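Building a Two-Arm Sorting Bench in a Shared Workshop
Handout 3: Bins, tray and the first transfer

This handout continues from the one on wiring. I assume that both arms are fixed to the table, that the stop button works, and that you can move each arm by hand in the free mode. If one of these is not true, please go back before you read further.

1. What the bench must do

The task of the Kondden bench is simple to say. A part lies in a bin. One arm takes it out and puts it on the tray in the middle. The other arm may then turn it, hold it, or carry it away to the second bin. We use old electronic parts, because the workshop has many of them and it is no loss if one breaks.

Simple to say does not mean simple to do. In our first 73 attempts, most of the failures came in the same moment, when the fingers went down inside the bin. The movement over the table gave us very little trouble. For this reason we spend the larger part of this session on the bin.

2. Going down into the bin

The bin has walls, and the arm does not know it. You must tell the program where the walls are, or keep the path far from them. We do the second. The arm stops above the bin, opens the fingers, and goes straight down at slow speed. It never moves sideways while the fingertips are below the rim.

A flat part such as a circuit board is harder than a motor. The fingers must come down on both sides of it and stop just before the floor. If they stop too high, they close over the board and catch only the tall components. If they stop too low, they push on the plastic and the arm reports a force error. Also look for the step inside the molded bins. A board near the step leaves less space for one finger than for the other.

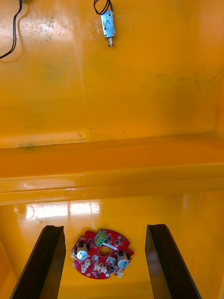 Why do we not simply use a suction cup for flat boards?
A suction cup needs a smooth surface, and a board with components on it has almost none. Air enters between the parts and the cup lets go. Two fingers can hold the edge of the board, where there is less in the way.

Keep the height of the floor as its own value in the settings file, one value for each bin. Do not write it inside the movement code. When somebody changes the bin, you want to correct one line only. In our file the names are left_floor and right_floor. The approach height is the floor plus the wall plus a margin of 3 cm.

Glossy plastic also reflects the ceiling lights. If you use a camera to find the part, a bright reflection can look like an object to a simple threshold program. Turn off the lamp directly over the bin, or put a mask on that region. At Buchanan Street, where our evening group meets, the first solution was enough.

3. The transfer on the tray

The tray is the common area of both arms, so here we need a rule. Our rule is a flag named tray_busy. An arm must set the flag before it enters the space over the tray, and it clears the flag after it has gone back to its waiting position. If the flag is already set, the arm waits.

For a real hand-over this rule is too strict, because both arms must be over the tray together. In this case we divide the tray in a left half and a right half, and each half has its own flag. The arm which puts the part down has the first right. The second arm may come near, but it keeps its fingertips on its own side until the first one has opened and lifted.
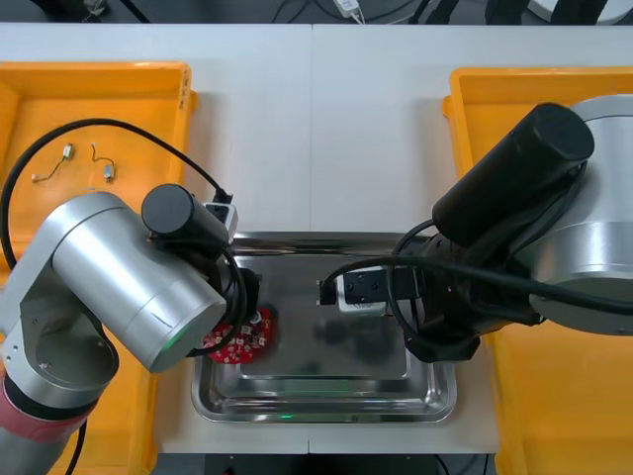
The lifting distance after release should be small at first. We use 8 cm. A longer lift looks safer, but the wrist then has to bend more, and the cable along the arm becomes tight. Check the cable with your hand in the highest and the lowest position, with the motors off.

Write down every attempt, also the bad ones. One line is enough: part, bin, result, and what you changed before it. The log of the earlier group, which they called Gallent, has 3,838 lines and is still the most useful file we own.

4. Work for the next session

Measure the floor value for both bins and put it in the settings file.
Run the downward movement with an empty gripper, first at slow speed.
Make the two half-tray flags and test that the second arm really waits.
Bring your log on Saturday, on paper or as a file.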